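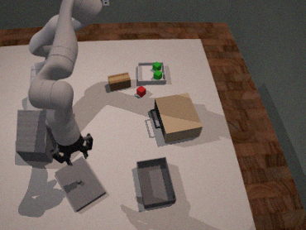
How often does the gripper need to be recalibrated?
After every 200 cycles, and again any time the fingers have been taken off. In our build the finger offset crept far enough over 200 cycles to matter when picking cubes, so we made it a fixed part of the routine.

Setup and Upkeep of the Tabletop Sorting Cell
Student project report, 4/1/19
Arlo Esposito, Harriet Yazzie, Trinity Pettigrew
Project advisor: Rochelle Pennington

Background

Our group took over the Nisbet cell from last year's team. It is a single arm with a two-part job: a simulated version of the cell for testing programs, and the real arm on the bench in the lab. The arm moves cubes between a table and a tray, and it also has to deal with a few larger items such as a box with a handle and a flat board with a knob. Last year's report covered the sorting program. Ours covers how the cell is set up and what has to be done to keep it running.

We started in October. At that point the real arm would start, home itself, and then stop with a joint error on most runs. The simulation ran without errors but did not agree with the bench, so a program that worked in one place often missed in the other.

Setting up the simulation

The scene file holds the table, the arm base, and every loose object. We found that last year's team had measured the arm base from the edge of the table border, and the scene file expected a distance from the edge of the white top. We measured again and entered the new numbers. That one change fixed most of the misses.

The red and green cubes use the same shape file and differ only in color. The tray has low walls, and the gripper fingers open wide, so an approach straight down next to a wall is a problem. Our program raises the gripper to a clearance height, moves over the tray, and closes the fingers partway before going down. When two cubes are next to each other in the tray, the fingers have to come in from the sides that are free. Harriet wrote a short check that picks the finger angle before the arm moves.

The board took longer. It can lie at any angle on the table, and the knob is the only part we let the gripper hold. We set the wrist angle from the knob position and ignored the rest of the board. The box handle uses a separate routine with its own approach path, because the arm has to reach the side of the box with the elbow still clear of everything else.

We ran the full program 372 times in simulation before we tried it on the bench. A run counted as a failure if a cube was dropped, if the arm touched a wall, or if the program stopped early. We logged 173 failures, nearly all of them before the base position was corrected. We should have split the log at that point and did not, so we cannot give a clean failure rate for the final version.

The joint error

The error on the real arm always named the elbow. We checked the things that were easiest to reach first:

Power supply voltage, normal.
Emergency stop wiring, normal.
Elbow connector, seated but with one bent pin.
Wrist cable, worn where it passed the forearm cover.

Straightening the pin made the error less frequent but did not stop it. Anselmo Lins, the lab technician, suggested moving the elbow slowly by hand with the power off while one of us watched the meter. The reading dropped out near full bend. We replaced the elbow cable with a Vetach part of the same length and left more slack at the joint. The error has not come back. We replaced the wrist cable the same day.

Calibrating the gripper

1. Send the arm to the home position and wait for it to stop.
2. Open the fingers fully.
3. Wipe the finger pads with a dry cloth.
4. Lower the gripper onto the gauge block at the slowest speed setting.
5. Close until the force reading changes, then save the finger offset.
6. Repeat step 5 twice and keep the middle value.
7. Copy the saved offset into the scene file.

Step 7 is easy to forget. Arlo skipped it in our second week of bench testing and we lost an afternoon looking for a fault in the program.

Regular upkeep

Every 100 cycles: check the finger screws, wipe the pads, look along the cables for wear.
Every 200 cycles: calibrate the gripper and compare the home position with the pencil mark on the bench.
Start of each term: back up the scene file and the controller settings, and check the base bolts.

The cycle count is kept in a notebook next to the controller. The controller has its own counter, but it goes back to zero when the power is turned off.

Open items

The elbow still makes a light clicking sound at low speed. We found nothing loose. The box handle routine has only been tested in simulation, and the next team should run it on the bench at low speed with one person at the stop button. Trinity has the spare wrist cable and will leave it in the parts drawer with the gauge block.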